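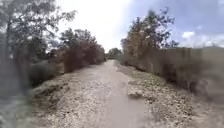
Mwanaisha Owino objected, when an early version of this section was circulated, that the line people walk on a wide path says more about drainage than about choice. On her reading, walkers keep to whatever ground sheds water first, and the worn strip only looks like a preference. We take the objection seriously, and the survey of the Dornomberg paths was changed in response to it.

Figure 3. A straight, wide dirt path with a smoother, lighter track worn along the middle and stonier ground to either side.

4.2 Lateral position and surface wear

Earlier work on informal paths has mostly dealt with width. A path is said to widen when walkers step off the centre to avoid mud, roots or each other, and to narrow when use falls and plants creep back in from the sides. Less has been written on what happens inside a path that is already wide enough for several people abreast. On such paths use is seldom even. Walkers tend to share a single strip, and the ground outside it keeps its loose stone for years.

We compared two paths. The Dornomberg path was laid out as a cart road and is straight for most of its length. The Luangrath path follows a field boundary and bends often. Both are open to walkers and cyclists, and neither has been resurfaced since 2000. On each we set transects at right angles to the direction of travel, 46 in all, and at each one recorded cross slope, stone cover and depth of wear at fixed intervals from the left-hand edge.

If drainage alone decided where people walked, the deepest wear should lie on the higher side of the cross slope. On the Luangrath path it often did. On the Dornomberg path it did not: the worn strip stayed close to the middle where the ground tilted either way, and moved across only at the approach to gates. Stone cover was a better guide. The strip was found where stones had been sparse to begin with, or where passing feet and wheels had pushed them aside, and these two cases could not be told apart from the transects.

This last point matters for maintenance. The Ferkard guidance recommends raking loose stone back across the full width each December, on the grounds that it spreads the load. Over a test length of nearly 1000 metres at Dornomberg, raking had little lasting effect — the strip was back in its old position by the next survey. We would not draw a firm rule from one winter, and the test length included no steep ground.

Owino's point stands for the Luangrath path, and probably for other paths on clay. For straight paths on gravelly soil we think the Jerkis account fits better, in which early users pick a line towards a distant point and later users follow the smoother footing it leaves. The effect of cyclists, who were not recorded separately from walkers, is taken up in section 4.3.

Contact the authors | Copyright the authors, all rights reserved | Back to top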